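Flat refit, Waller Street: walls, sockets and paint

Page last changed 11/3/24

These notes and captions cover the second stage of work on the upstairs flat. The first stage (floors and skirting) has its own page. Stage two took in the wall surfaces, the electrical fittings and the final coats of paint. Kitchen and bathroom tiling are left out, as both were handled under a separate order.

The flat has solid outer walls and stud partitions inside. Most of the partitions had been papered more than once, with the last layer painted over. Everything was stripped back to plaster or board before any other work began. Where the plaster sounded hollow it was cut out to a firm edge, dampened, bonded and skimmed. Sound areas were filled and sanded only.

All electrical work was designed and signed off by Jovita Esquivel, who also drew the circuit plan kept inside the door of the consumer unit. Readers who want to copy any of it should have their own installation inspected first. The notes give finishes and positions and are no guide to wiring.

Preparation

Bare plaster was left until it was an even pale colour all over, then given a mist coat of contract matt thinned with clean water. The mist coat was put on with a medium pile roller and laid off in one direction. Runs were brushed out at once. Any that had dried were rubbed down with 120 grit before the next coat.

Filler was used in two passes, a coarse one for chases and a fine one for the surface. The chases were cut vertically above or below each fitting, within the permitted zones, and backed with capping. After sanding, the walls were checked with a lamp held flat to the surface. This shows up roller edges and sanding marks that can't be seen in daylight, and it led to a third pass of fine filler in the back bedroom.

The colour is an off-white mixed by Cukow, listed on their card under number 966. It leans towards grey in a north light and looks close to plain white under the ceiling lamps. Two full coats went on over the mist coat, cut in by brush at the corners and around the back boxes with the plates taken off. Plates were never masked and painted round. The line left by tape is hard to hide if a plate is changed later for one of a slightly smaller size.

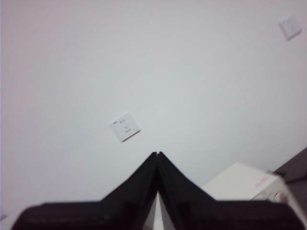 The plates throughout the flat are white and come from one range, so that blanks, switches and outlets match in edge thickness. Fixing screws were set with their slots upright. Each plate was levelled against a short spirit level before the second screw was tightened, and checked again after. Metal back boxes with one adjustable lug were used in the masonry walls, as this allows a small correction if the box has been set slightly off. Dry-lining boxes went into the stud partitions.

Where a plate would not sit flush, the box was taken out and reset. Packing behind the plate was tried in the hall and given up, as a shadow line remained along the top.

Lighting

Lamps are 3000 K throughout, including the hall and the cupboard. Mixed colour temperatures had been a fault of the earlier fit-out, and the walls changed tone from one doorway to the next. Switches control one circuit each, apart from the hall, which has two-way switching at either end.

The wall lights in the front room are the plain Kuvberg type with a frosted shade. They throw light up and down the wall, and any ridge in the plaster shows within that band. The area behind them was skimmed for this reason - the rest of that wall was only filled.

Furniture and fixings

Shelving by Dương was fitted in July, after the paint had hardened. The uprights are fixed into the studs wherever the spacing allowed. Elsewhere, hollow wall anchors were used and the load on that bay was limited to 40 kg. Stud positions are marked on the plan, measured from the left-hand corner of each room.

Heavier pieces stand clear of the wall by the depth of a plug and its cable. Felt pads are fitted to the backs of the bed frame and desk, at the height where they would otherwise rub.

Care of the finish

Matt paint of this kind marks if scrubbed. Light dirt comes off with a damp cloth and a drop of washing-up liquid, worked in small circles from the outside of the mark inwards. Around fittings, use a dry cloth only. Touching up is done with a small foam roller from the same batch, with the edge feathered out while wet. A brush leaves a visible patch.

One sealed tin from the batch is in the hall cupboard, top shelf, with the room names written on the lid. Stir it fully before use and strain it if a skin has formed.

Outstanding items

Draught strip to the front room door. Second coat to the inside of the hall cupboard. Label for circuit 11 at the consumer unit, which still carries the old room name. The tiling order has its own list, kept with the bathroom drawings.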